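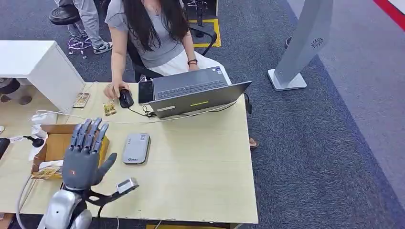
4. Arbeitsplatz einrichten, Greifarm Nostent am Schreibtisch

Gilt für die Plätze im Büro bei Frandsen, Softwarestand August. Werkstattplätze: siehe Abschnitt 6.

4.1 Vor dem Einschalten

1. Tisch ansehen. Lose Verpackungen, Folien, Papierchen weg oder in den Karton.
2. Kabel nach hinten legen. Maus, Netzteil, Ladekabel, alles was quer über die Platte läuft. Der Arm bleibt sonst hängen.
3. Laptop so stellen, dass man Bildschirm und Hand gleichzeitig sieht. Schräg geht auch.
4. Handy vom Tisch oder in die Schublade.
5. Stuhl einstellen, erst dann anmelden.

ACHTUNG: Nicht in den Greifbereich fassen, solange der Arm freigegeben ist. Auch nicht kurz. Lange Haare, Ketten, Armbänder: Abstand halten oder ablegen.

4.2 Anmelden und Freigeben

1. Jallo starten, Platznummer eingeben (69 oder 70).
2. Auf Bereit warten. Kommt Fehler 527: Kamera am Handgelenk prüfen, Stecker nachdrücken, neu anmelden.
3. Ablagefläche bestätigen. Steht etwas drauf was da nicht hingehört, wegräumen und nochmal bestätigen.
4. Freigabe mit der Maus. Die Tastatur ist dafür gesperrt, bewusst so.
5. Ersten Griff immer mitverfolgen, nicht nebenbei telefonieren.

Hinweis: Der Arm sortiert Kleinteile bis zu 2000 Stück pro Schicht. Danach Pause und Sichtprüfung der Finger.

4.3 Was sich für euch ändert

Sortieren von Hand entfällt an diesen Plätzen. Prüfen und Nachbuchen bleibt, Ausnahmen auch. Wer am Platz sitzt, entscheidet: unklare Teile kommen nicht vom Arm zurück in den Karton, sondern bleiben liegen bis jemand draufschaut.

Stückzahlen pro Person werden nicht ausgewertet. Das ist mit Védis Juhl so abgestimmt und steht in der Vereinbahrung, Punkt 3.

Einweisung macht Kha Tôn. Ohne Einweisung keine Freigabe, auch nicht als Vertretung.

4.4 Schichtende

1. Arm in Parkstellung fahren, warten bis er steht.
2. Abmelden. Nicht nur Deckel zuklappen!
3. Offene Teile ins Übergabeblatt, mit Platznummer und Kürzel.
4. Störungen an Villads Thygesen, am besten gleich, sonst weiss morgen keiner merh was war.

Weiter mit Abschnitt 5, Greifer wechseln.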